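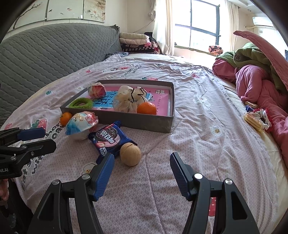 About Dolter

Dolter supplies bedding and small storage goods for bedrooms: printed quilts, quilted headboard covers, trays and lidded boxes. Lefteris Deligiannis started the company with a single line of headboard covers. Areti Makris joined him to run product testing and now manages the full range.

What we make

The catalog has 3 groups: bed textiles, headboard covers and storage. Storage parts are molded by Plastetix. Fabric is cut and sewn at our Firkirham workroom, where 4 sewing lines operate year round except for a two-week shutdown in December.

How we test

Textiles are washed, dried and measured for shrinkage before a print is approved. Trays and box lids are tested on a made bed with everyday items such as fruit, a book, a hair scrunchie or a bath pouf. A flat base matters more on a quilt than on a shelf -- stitching and padding both affect how level a tray sits. Results are recorded by item number and kept with the pattern file.

Orders

We shipped 3,395 orders last year. Trade customers should contact the Margaritis warehouse directly. Retail returns go to Firkirham.

Page updated 22/07/2025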